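Spend the money on the table first

Sushil Shukla has bought equipment for three different workshops in his career, and he still gets visibly excited when a quote lands in his inbox. He plans the automation budget at Plillthorpe, where desktop towers and workstations come in to have memory, drives and graphics cards pulled, sorted and refitted. The first robot cell went in last August. The second is on paper now, and he had the paper with him when we sat down at 7:30 in the morning, before the phones started.

"I love this part," he said, spreading the sheets across two desks. "People think planning is the dull bit before the fun. For me it's where you get to find out what you really want the machine to do."

What he wants the machine to do is handle memory modules. Everything else on the list, he told me, came second to that. A module is small, it has a right way round, and it has to be lined up with its slot before anybody pushes. If a cell can do that reliably, Shukla reasons, a lot of other jobs inside a computer come within reach. If it can't, he'd like to know early, while the spending is still small.

So the first plan had one task on it and one line of money per item. He showed me the original page, with coffee on it. The arm was the big number, of course. Under it came the gripper, the cameras, the controller, the table, the fixtures, the safety work, training, and a line he had simply called "stuff."

"Stuff was my favorite line," he said. "Stuff was also the line that got me in trouble! I put it at a silly low figure to make the total look nice. Then we needed cable clips and brackets and another power strip and a better network switch, and every one of them was an email to finance."

In the new plan, stuff is broken out into small parts, printed parts and consumables, and each has its own budget code. He recommends this to anyone. Finance departments, in his experience, don't mind a long list nearly as much as they mind a surprise.

He is just as keen on measuring before buying. When Plillthorpe started shopping, his team opened up a pile of machines and went through them with calipers and a notebook: how far the memory sits from the nearest wall of the case, how much room there is for a pair of fingers to open, where the latches swing. The gripper catalog came out only after that. Two models he had liked the look of were crossed off the same afternoon, too wide in the body to get down beside the slots.
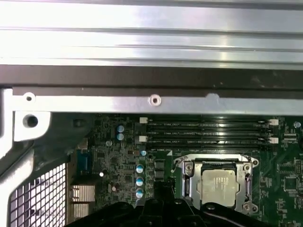 How early should a shop choose its gripper?

As soon as you have real measurements from the parts you'll be handling, and before you sign for the arm. Shukla's reasoning is that arms overlap a good deal in what they can do, while a gripper that doesn't fit the space is no use at all. The weight of the gripper, its mount and any camera also has to come out of what the arm can carry.

He got quotes from two suppliers, Predari and Wirex, and he speaks warmly of both. Predari's was short and had a low total. Wirex's ran to several pages and looked expensive until he laid them side by side and filled in the gaps. Predari had left out mounting, cabling and the first day on site. Once those went in, the gap between the two shrank to 341 dollars.

"Three hundred and forty-one dollars! On a purchase like that!" he said. "I had spent a week thinking one of them was the cheap one."

He now sends every supplier the same blank form, with the same rows in the same order, and asks them to write "none" where a row doesn't apply. Some grumble. Most fill it in, and he says the good ones come back with questions, and those questions have saved him from ordering the wrong thing more than once. A sales engineer at Wirex asked whether the computers would be standing up or lying down, and it dawned on him that he hadn't decided. Lying down won. The arm works from above, and the board becomes a floor to work on.

That answer changed the table. He had planned to reuse an old office desk, and instead spent 1113 dollars on a slotted aluminum top and the hardware to go with it. It is, he says, the best money in the whole project. Anything can be bolted to it, moved over a slot, bolted down again. The old desk would have flexed, and every time someone leaned on it the positions would have drifted.

"If you have a little left over, spend it on the table," he said. "If you don't have any left over, take it from somewhere and spend it on the table."

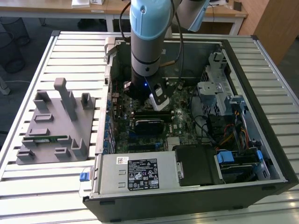
Fixtures were the other place where he changed his mind. His first plan had them machined by an outside firm, with a long wait and a setup fee for each design. A colleague asked if she could print one to try. She did, then printed another with the slots moved, and another after that, nine versions in all before everyone was happy with how a module sat in its holder. Machining nine versions would have eaten the budget for the cameras. Shukla has kept all the early ones in a drawer and pulled a few out to show me, delighted with each of them, including one where the slot was so tight that the module had to be wiggled free with two hands.

He bought a second printer on the strength of that drawer. It has its own line in the new plan, along with filament and a few paid hours a week for whoever does the drawing. Those hours matter to him. In the first year the design work was squeezed in between other jobs, and the true cost of the fixtures never showed up anywhere.

The new cell will go to the company's other building, at Harawira, and there the budget has some fresh problems in it. The floor is older. Power comes in at the wrong end of the room. Shukla has already walked the space with a tape measure and some masking tape, marking where the arm could reach at full stretch and where a person would stand to change over a computer. He did it twice, the second time with the people who'll be working there, and they moved his tape by an arm's length. He put the move in the plan that evening.

He is also asking for practice machines. A robot that is learning a job, or a person who is learning the robot, will bend something sooner or later, and he wants a stock of old towers that can take it. They cost very little. What they need is shelf space, and shelf space at Harawira turned out to be a harder negotiation than the arm.

I asked what he would cut if the total came back too high. He had the answer ready, and turned the page around so I could read it. Three rows were marked in green: a larger screen for the operator, a spare controller, and a nicer enclosure for the electronics. They can all be added later without taking anything apart. Cameras are not in green. Neither is training, which he has increased from the first plan, and neither is the spare gripper.
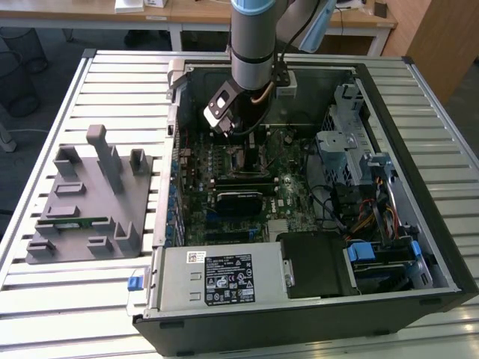
Is a spare gripper really worth buying on day one?

It depends on how long you can stand still. Shukla looks at the delivery time for a replacement and puts a price on the cell being idle for that many days; at Plillthorpe the idle time cost more than the gripper. For a shop that runs its cell a few hours a week, a spare set of fingers may be plenty.

He had one more sheet, and this one was handwritten. It lists what each item costs per year after it's bought: service, software renewals, replacement pads and cables, calibration, the hours someone spends cleaning. He began it halfway through the first year, when a software renewal arrived that he'd had no money set aside for. Now it's the sheet he fills in first. Two items have dropped off his wish list because of it, both of them cheap to buy and costly to keep.

"I still want them," he admitted, laughing. "I have the brochures at home. My wife has asked me to move them off the kitchen table."

The request for the Harawira cell goes in next month. He expects to be asked for a payback figure and will give a range, with the assumptions written beside it, and he has set a date six months after installation to go back and check them in front of the same people. He did that with the first cell too. The fixtures had come in under, the wiring had come in over, and the discussion ran well past lunch, with the production lead at the whiteboard sketching a holder for hard drives. That sketch is in the new plan, on page 2, with a budget line of its own.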